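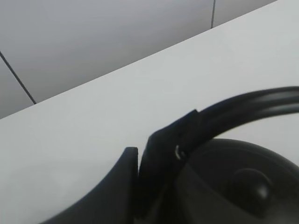

Can any machine do the end-of-day tidy at a repair bench yet? I run a small shop called Gilchrist, mostly audio returns, and by closing time there is always gear left out that has to be hung up or boxed. A black pair like the one on the white table is typical, with a band that stands up off the surface and a big round ear cup. A person clears my bench in 20 minutes. I have 4,000 dollars to spend and I'm wondering if an arm could do it.

So-yul Do
Not for that money, in my opinion. Picking up one known item from a bare table is doable now. The trouble is everything after. Headphones fold and swivel when you lift them, so the arm has to know which way they are hanging before it can put them on a hook. Cables make it worse. We tried a Prendari arm at work and it was fine on boxes, poor on anything with a hinge. Grab by the band if you try it, and make sure your hooks are wide - ours were too narrow.

Trurkine
no. get a bin for each customer and drop stuff in it

Soo-ah Choo
I'd split the job. Let people do the hanging and look at a machine for moving full bins to the shelf, because bins don't change shape. A used arm cost us 700 plus a lot of evenings setting it up. It still stops a couple of times a week and someone has to go reset it.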